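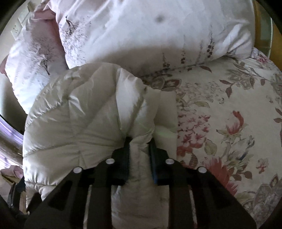
Gesteppt, cremefarben, auf dem Blumenmuster: Ordnung im Wartestand.

Das Bett ist kein Regal
Von Marianna Kubiak

Es gibt in meiner Wohnung einen Schrank, zwei Kommoden und einen Haken hinter der Tür, an dem theoretisch vier Bügel Platz fänden. Abgelegt wird trotzdem alles auf dem Bett. Die Jacke, die man gleich noch einmal braucht. Die Decke, die in den Keller soll. Der Pullover, über dessen Zukunft noch verhandelt wird. Im Oktober, wenn die leichten Sachen gehen und die dicken kommen, erreicht das Bett eine Höhe, bei der man als Gast höflich fragen würde, wo man hier eigentlich schläft.

Ich möchte das Bett als Ablage hiermit verurteilen, und zwar als jemand, der es täglich benutzt.

Besonders schlimm wird es mit allem, was gesteppt und gefüllt ist. Ein Hemd kann man falten, eine Hose lässt sich immerhin über eine Stuhllehne hängen, wo sie dann bis Ostern bleibt. Das Gesteppte aber hat einen eigenen Willen. Man fasst es an einer Stelle, und die Luft zieht in die Nachbarkammer um. Man drückt die Nachbarkammer, und sie zieht zurück. Wer so ein Ding auf Schrankmaß bringen will, führt mit ihm ein Gespräch, in dem immer der andere das letzte Wort hat. Bei mir endet es meistens damit, dass ich das Paket ins Fach stopfe, die Tür schließe, mich dagegenlehne und so tue, als dächte ich nach.

Mein Nachbar Wojciech Zieliński hat sich für diesen Zweck Vakuumbeutel gekauft, von einer Firma namens Zorside. Er führte sie mir mit dem Stolz eines Mannes vor, der gerade eine Daunendecke in ein Brett verwandelt hat. Das Brett war tatsächlich flach. Es war allerdings auch so hart und sperrig, dass es in keinen seiner Schränke passte, und so lag es, als ich das letzte Mal bei ihm war: auf dem Bett. Er schläft jetzt an der Wand.

Die Ratgeber helfen einem da nicht weiter. In einem, den ich mir im Frühjahr ausgeliehen habe, 284 Seiten, las ich, man solle jedes Kleidungsstück zunächst auf dem Bett ausbreiten, um einen Überblick zu gewinnen. Den Überblick habe ich gewonnen. Er dauerte bis kurz nach elf Uhr abends, dann war ich müde, und der Überblick lag dort, wo ich hinwollte. Ich habe ihn mit beiden Armen umfasst und auf den Sessel getragen. Am Morgen trug ich ihn zurück. Auf diese Weise haben meine Wintersachen in einer einzigen Woche mehr Bewegung bekommen als ich.

Heloísa Cavalcanti, mit der ich früher zusammengewohnt habe, vertritt die Gegenposition, und ich will sie der Fairness halber wiedergeben. Ein Bett, sagt sie, sei sechzehn Stunden am Tag unbenutzt, und in einer teuren Stadt könne man es sich nicht leisten, die größte waagerechte Fläche der Wohnung leer stehen zu lassen. Außerdem zwinge einen das Bett zur Entscheidung: Was auf dem Tisch liegt, kann dort ewig liegen, was auf dem Bett liegt, muss vor dem Schlafen weg. Das klingt vernünftig. Es setzt nur voraus, dass man abends um elf ein Mensch ist, der Entscheidungen trifft. Ich bin um diese Zeit ein Mensch, der Haufen verschiebt.

Dazu kommt das Muster. Wer Blumen auf der Bettwäsche hat, und ich habe sie seit Jahren und aus Überzeugung, der möchte sie gelegentlich auch sehen. Man kauft sich schließlich keine Wiese, um sie unter Steppstoff zu lagern. Einfarbige Bettwäsche lässt sich ohne schlechtes Gewissen zudecken, sie hat mit dem Leben ohnehin abgeschlossen. Auf Geblümtem aber wirkt jeder abgelegte Gegenstand wie ein geparktes Auto im Stadtpark. Vielleicht ist das der wahre Nutzen solcher Bezüge, und man sollte sie auf Rezept bekommen.

Was also tun? Eine Bank am Fußende, heißt es gern. Ich kenne Haushalte mit Bank am Fußende. Dort ist dann die Bank voll und das Bett auch. Ein größerer Schrank? Der füllt sich mit dem, was bisher im Keller war, das ist ein Naturgesetz. Weniger besitzen wäre eine Möglichkeit, aber die Leute, die das empfehlen, frieren entweder nicht oder lassen ihre dicken Decken bei den Eltern.

Ich habe mir stattdessen eine Regel gegeben, die ich seit drei Wochen halte, mit Ausnahmen. Nichts Gefülltes kommt aufs Bett, solange nicht feststeht, in welches Fach es anschließend geht. Erst das Fach leer machen, dann die Decke holen. Der Nachteil zeigte sich gleich am ersten Abend: Der Inhalt des Fachs musste ja auch irgendwohin.

Er liegt am Fußende, links. Bis zum Wochenende will ich mir etwas überlegt haben.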